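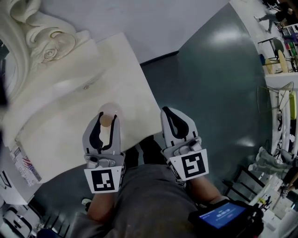
Medve 39 Cast Iron Flat Pan

A shallow pan for pancakes, tortillas, fried eggs and anything else that needs a wide, even surface. The rim is low, so a spatula slides in at a flat angle. It comes already seasoned with two coats of flaxseed oil and can go on the stove the day it arrives.

Works on gas, electric, ceramic and induction. Oven safe without the wooden sleeve. Do not use it in a microwave.

Before first use
Rinse with warm water, dry with a towel and set over low heat for a few minutes. Rub in a thin layer of oil and wipe off what is left. The first two or three pancakes may stick — this stops after a little use.

Everyday care
Wash by hand while the pan is still warm. A drop of dish soap is fine. Do not soak. Rust spots come off with steel wool; oil the area afterward and bake the pan upside down for one hour.

Heat
Start on medium-low and give it five minutes. Cast iron holds heat longer than thin steel, and most scorched batter comes from a burner set too high.

Details
Item number: 603
Price: $149
Handle: one long, with removable wooden sleeve
Made at our Sidport foundry
Lid sold separately (item 184, fits this pan and the Prestow skillet)

Shipping
Orders placed before noon go out the same day, except on Wednesday, when the warehouse is closed. The pan is heavy and ships in its own box.

From customers
"I make dosa on it every weekend. Took me a month to get the seasoning right, but now the batter spreads and lifts with hardly any oil." — Eusebio Montes

"Good pan. The sleeve was a bit loose and they mailed me a new one." — Florian Pichler

Replacement sleeves and the Vamex chain scrubber are listed under Accessories.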